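Do we need another reusable cup scheme?

The Mastbridge street fair is back in October, and with it comes the announcement that every drinks stall will serve in reusable plastic cups. You pay a deposit of $2, you drink your cider, you bring the cup back and you get your money. The cups come from a rental outfit called Kurkano, which also handles the washing. I've read the flyer three times now and I still have questions.

Start with the washing. The cups get trucked to a plant in Drokier and trucked back again. The flyer says each cup is good for 236 uses. Good in whose hands? I'd like to know how many of last year's cups made it to a second fair, let alone a tenth. I asked at the information evening and was told the figure came from the supplier, and I'm sure it did.

Then there are the deposits. A family of five buying two rounds isn't going to line up again at a return counter at 9 p.m. with a toddler asleep on somebody's shoulder. They'll go home with the cups, and the money stays behind. Where does it go? The flyer has a whole paragraph about the color of the lids and not one line about that.

Most of us have a shelf full of perfectly usable plastic cups and bowls already, from picnics and birthdays and the last three schemes of this kind. Letting people bring their own would cost the fair nothing. I was told it was a "pouring size issue." Put a line on the jug, then.
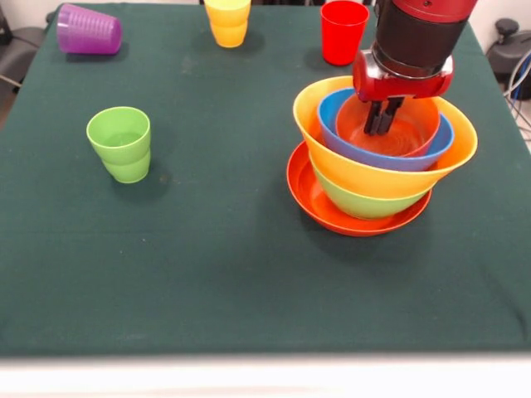

Annelore Fuchs wrote in after the last issue to say I was being unfair. She worked the return counter at the Lenz summer concerts, where they ran the same setup, and the trash after closing came to 8 bags when it used to be 26. People grumbled on the first night, she says, and by the second they were handing cups back in stacks. She also thinks bringing your own is a nice idea until you're the one behind the tap with a line out to the road and every customer holding out something different.

Fair enough on the trash, and I'll take her word for the bags. But the Lenz concerts are fenced, with one gate and the counter right beside it. Our fair runs the length of Main Street and leaks out at every corner. I don't see how one counter by the church covers that, and the plan still shows one counter.

If you have an opinion, the stall holders' meeting is at 7:30 p.m. in the library basement. Ask about the deposits. I'll be asking too.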